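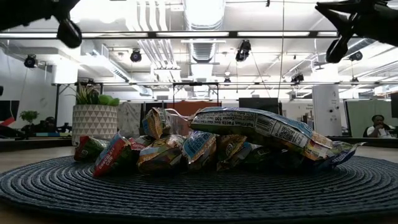
The Shared Table: How an Office Snack Program Learned to Account for Its Wrappers

Few features of the modern workplace receive as little formal attention as the snack table. It is rarely drawn on the floor plan and seldom appears in the annual report. At the Dirnwood offices in Trulovton, where 358 people work across two floors, it was for many years simply a place by the window where boxes were opened and left. Over the past year the company has examined what is eaten there, what is thrown away and how both might be managed with greater care.

The review began in March with the contents of the trash. The facilities department had observed that the bins nearest the snack tables filled well before noon, while those at the desks stood nearly empty until the end of the day. Paper and cardboard were already collected separately. Wrappers were not, and they made up the greater part of what remained. For one working week, staff were invited to leave their empty packaging on the tables, where it was gathered, sorted by type and recorded. On the first day the total came to 395 pieces.

A snack wrapper weighs very little and takes up a surprising amount of room. Once opened, it does not fold flat of its own accord. The film springs back after it is crushed, and a small heap of bar wrappers can occupy the space of a full lunch box. Many such wrappers are made of several thin layers bonded together, often with a metallic coating that protects the food from light and moisture. The construction serves the product well on the shelf. It also makes the material difficult to separate, and many local recycling programs do not accept it with bottles and cans.

The Trulovton collection service is among those that do not. Dirnwood therefore had two questions before it: whether the wrappers could be sent elsewhere, and whether fewer of them might be brought into the building in the first place.

On the first question, the company entered into an arrangement with Albers, a regional firm that accepts flexible packaging in sealed cartons. Wrappers must be empty and free of crumbs. Chocolate is the most frequent difficulty, particularly in warm weather, when it clings to the inside of the film. A carton that contains too much food residue is returned to the sender, and two were returned in the first month. The facilities department has since placed a small brush and a stack of paper towels at each table. No carton has been returned since.

Preparation takes little time. The wrapper is opened along its length, shaken over the compost pail and pressed flat. Loose strips and torn corners go into the same carton as the wrapper itself, and outer boxes go with the cardboard. Drink pouches and yogurt lids are kept out, as they fall under a different category and are collected on the lower floor.

The second question proved more delicate. An individually wrapped bar is convenient. It may be carried into a meeting or kept in a desk drawer for several weeks, and it presents its ingredients plainly to anyone with an allergy. That last consideration weighed heavily in the discussions. The printed panel on the back of a package, with its serving size, its calories and its list of ingredients, is for some employees the only assurance that a food is safe to eat. A glass jar of loose granola offers no such information unless a card is written for it and kept up to date.

The company accordingly decided to retain wrapped products and to supplement them. Fruit is delivered twice a week. Nuts are kept in lidded containers on a separate shelf, at a distance from the main table and with their own scoop. Crackers and pretzels are bought in large bags and decanted, and the original label is cut out and fixed to the container with clear tape. Bars are still offered, though in smaller quantities, and the range is changed every 30 days according to what has been left uneaten.

Attention was also given to the tables themselves. Earlier arrangements had relied on open cardboard trays, which sagged and hid whatever lay at the bottom. Each table now has a round placemat to mark the area set aside for empty packaging, so that discarded wrappers no longer mingle with unopened food. The mats were chosen from the Zultik catalog. A coiled or woven surface requires somewhat more care than a smooth one, as crumbs settle between the rings. It should be lifted and shaken out at the end of the day, then wiped with a barely damp cloth and left to dry flat. Soaking is not advised, for the cord may lose its shape.

We use cookies to improve your reading experience. By continuing to browse this site you agree to our use of cookies. Accept | Manage preferences

Employees have responded with more interest than was expected. An internal survey drew 60 written comments, a considerable number of which concerned flavor. Chocolate chip remains the firm favorite in every department. Several respondents asked for less sweet choices in the afternoon, and a savory bar was added as a result. Others objected to the loss of the candy dish at reception – a matter that remains under review.

The cost of the program has been modest. Savings on wrapped goods have covered the fruit delivery, and the cartons sent to Albers are charged by the shipment. The principal expense is time. Someone must empty the mats, check the wrappers for residue and seal the cartons, and this duty now rotates among the departments, each taking one week in turn. A written schedule is posted beside the refrigerator.

The facilities department intends to repeat the packaging count next spring, using the same tables and the same method of sorting. In the meantime it has asked suppliers to state, for each product, whether the wrapper is made of a single material. Replies have so far been received from half of them.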